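Medieval History | Threads

Home Threads Reading Maps About

Border wars and parish life: a thread by Helmi Niskanen
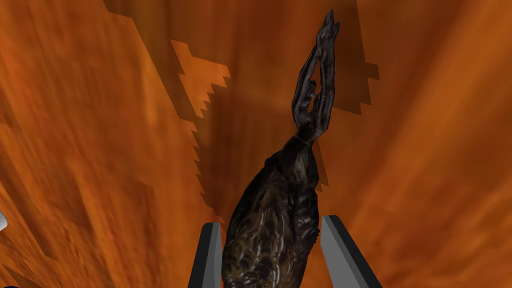 1/ Been buried in the manor accounts for Gretgate all February and I have to share, they're wonderful! We think of a border war as battles. The clerk thinks of it as missing rent.

2/ In one raiding season 78 tenants are marked "nothing paid, house burnt". Three years on, 30 of them are back on the roll with the same family names and (mostly) the same strips of land.

3/ And the priory at Uton keeps lending them seed corn right through it! It lends to the people on the other side of the river too, which got the prior a very cross letter from his bishop.

4/ Hortensia Bravo reads this as charity. Leif Mikkelsen says the monks simply wanted their tithes back. I lean towards Leif, but do read Hortensia on the prayers for the dead, it's a cracking chapter.

5/ Next up are the Penner court rolls, where two brothers fight over a helmet their father brought home. I've only read the first membrane and I already want to know who got it.

Print this thread E-mail to a friend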